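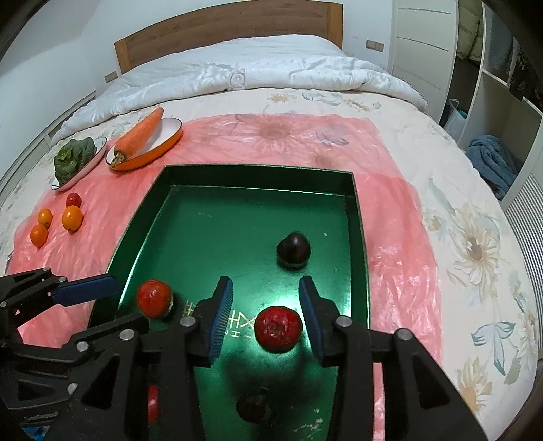
A red tomato between the blue pads of a hand-held gripper.

Kemppainen to replace locking collars on adjustable canes

February 27, 2024

Kemppainen has announced a free replacement program for the locking collar on its two-section adjustable walking canes. The program covers 1,592 canes sold through the company's own store in Plestow and by mail order. Owners may have the new collar fitted at the store or may request a kit and fit it at home.

The collar is the threaded ring that holds the lower shaft at the chosen height. On the affected canes, the thread may wear faster than expected when the height is changed often. A worn collar can feel tight when turned by hand and still allow the lower shaft to slip when full weight is placed on the handle. Kemppainen began its review in January after canes returned for routine service showed uneven wear on the inside of the ring.

The program applies to the aluminum model with a 30-inch minimum height, in black, bronze and dark blue. One-piece wooden canes, folding canes and trekking poles use different parts and are not included. The affected model can be identified by a smooth collar with a single raised line. The replacement collar is slightly longer and has a ribbed outer surface, which is easier to turn with gloves on or with limited hand strength.

Owners are asked to stop changing the height of an affected cane until the new collar is in place. A cane that slips, clicks or turns under load should not be used at all. Customers who depend on a cane every day and have no spare may borrow one from the Plestow store while theirs is being serviced – no deposit is required for loans made under the program.

Of the canes covered, 1,561 were sold to individual customers. The rest were supplied to Pinulano, a rental and repair service for walking aids, which has withdrawn them from its rental stock. Customers who currently have one of these canes on rental from Pinulano will be offered an exchange at their next visit, or sooner on request, and their rental terms will not change.

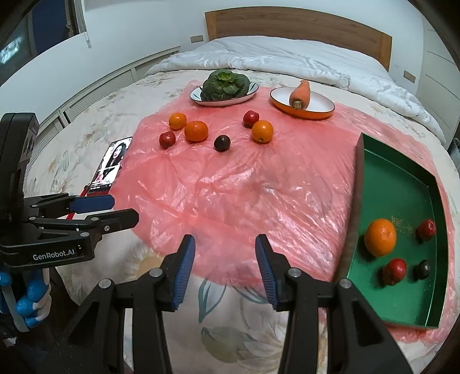

Replacement kits contain the new collar, a plastic sleeve and a printed instruction sheet in large type. Fitting the parts does not require special tools. The lower shaft is removed, the old collar and sleeve are taken off, and the new parts are put on in the same order. The height should then be set again with the user standing upright in everyday shoes, arms relaxed at the sides. The top of the handle should be level with the crease of the wrist.

Kemppainen advises customers to look at the rubber tip at the same time. A tip that is cracked, hard or worn smooth on one side should be replaced before the cane is used again. Tips are not part of the program, but the store will fit one at the regular price while a collar is being changed. Customers who use a steel ice tip in winter should bring it with them so that the fit can be checked on the lower shaft.

The new collars are made by Jendetti, which also supplies the height buttons for the company's folding canes. Kits will be sent in the order in which requests are received, and delivery within the program is free of charge. Requests can be made by mail, by telephone or in person. Customers should give the color of the cane and the four-character code printed under the handle. A receipt is helpful but is not required, and canes received as gifts or bought secondhand are covered on the same terms.

The Plestow store has added 33 service appointments a week for the length of the program. Fitting normally takes a few minutes, and customers may wait in the seating area next to the service counter. Walk-in visits will be accepted when staff are available, although customers with appointments will be seen first.

Old collars may be left at the store or returned in the envelope supplied with the kit. They should not be kept as spares or fitted to another cane.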